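Subject: Re: [bench] Nesting bowls for the July bench, and what to do about the tabletop
From: Declan Te Moana

Replying to a few people at once, with Alby's message left in further down so it's easy to follow.

I've been through the bowls. The short version is that plain bowls in plain colours work well for the stacking and sorting exercises, and we should stop buying patterned ones. The patterned set from last year had 7 bowls in it and we only ever used 2, as the others were too close in size to nest without sticking.

What I want on the table is a clear difference in size and a clear difference in colour. If someone says "the red one" over their shoulder there should be no need to ask which. The small red and the bigger blue do that job. They can sit at opposite ends of the table and you can tell them apart straight away.

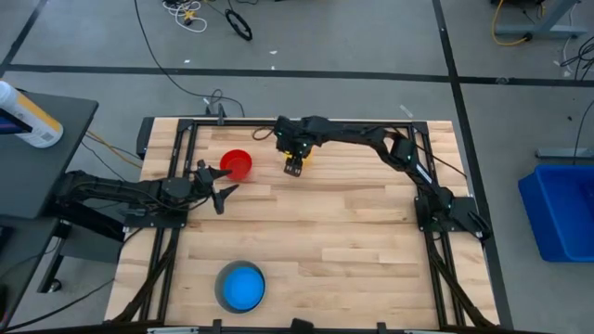

Red bowl and blue bowl on the butcher-block top.

The wide dark rim on the blue one is useful too. It shows up well on pale timber, and a pale bowl on that top can be harder to pick out under strong light. Grey is fine. I wouldn't go any lighter than that unless there is a coloured rim.

On Monday I got Alby's note about the list. Quoting the relevant bit:

> Declan, I have the Kondden order half filled in and need a decision
> on bowls before I send it. The catalogue has the Kasine stacking
> bowls in three sizes and the Faulkner ones in two. The Faulkner
> are heavier. I don't mind which but I'd like one sort so that we
> can replace them when they go missing.
>
> The other thing is the tabletop. It wants another coat of oil
> before the winter is out, and I'd sooner do it when there is
> nothing on it. Can you clear it for two nights?
>
> Alby Ruddock

Taking those in order.

Bowls. I'd go with the Kasine for the small and middle sizes and keep the heavier ones we already have for the outside of the stack. A light bowl on the outside slides about when you lift the inner one out. With a heavy one at the bottom the stack stays where you put it. I know that means two sorts and Alby wanted one, but the budget line is $447 and it will cover both if we skip the lids. We don't use the lids.

If there is money left over I'd like one more large white bowl with a coloured rim. The rim matters more than the body. A plain white bowl from the side is just a white shape, and with a band of red at the top you can see at once where the opening is and whether it's sitting level.

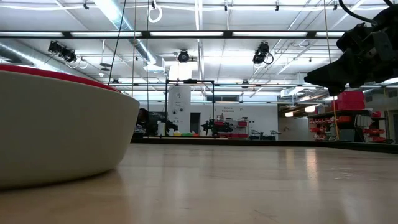
Bultard, July

Tabletop. Yes to the two nights. I can have everything off by five and stacked on the shelves. A few things to know before anyone starts with the oil:

The last coat went on too thick at one end and stayed tacky for most of a week. Thin coats please, wiped back after 20 minutes.

Sand with 240 along the strips. Don't go across them. There are marks at the front edge from somebody going across them with 120 and I'd like not to add to those.

Don't bother trying to even out the colour between the strips. It's maple or something close to it and it was never going to match. A bit of variation is fine.

Go easy on the finish. The top gets a lot of light from overhead and a high gloss makes glare, which is tiring to work over. Satin at most. I'd be happy with matt.

Once it has cured the bowls can go back on. They should be washed first. Greasy bowls leave rings, and rings on a fresh coat are a nuisance to get out. Warm water and a bit of dish soap, dry with a cloth, and put them away nested with the smallest inside. I've been leaving the small red one out of the stack and standing it by itself, so that there is always one loose bowl ready to start with. Please keep doing that. It saves pulling the whole lot apart for a five-minute job.
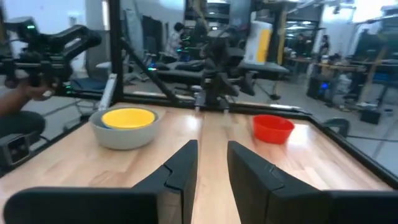 Alby Ruddock wrote:

I can live with two sorts if the sizes are written on the bottoms in marker. My trouble last time was that I had no idea which ones were missing, so I ordered a full set again and we ended up with doubles of the middle size. I'd also put in a word for ceramic on the outside. The plastic ones scuff around the base and the ceramic hasn't. If it gets dropped that's another matter.

Marker on the bottoms is a good idea and I'll do it while they're off the table. S, M and L, and the maker's initial next to it.

Agreed on ceramic for the outside one. I'd keep plastic for everything that goes in it.

I'll hold the order until Thursday's lunch break in case anyone else wants to add something. Kondden charge for a second delivery, so please speak up before then. The oil and the 240 paper can go on the same order.

Declan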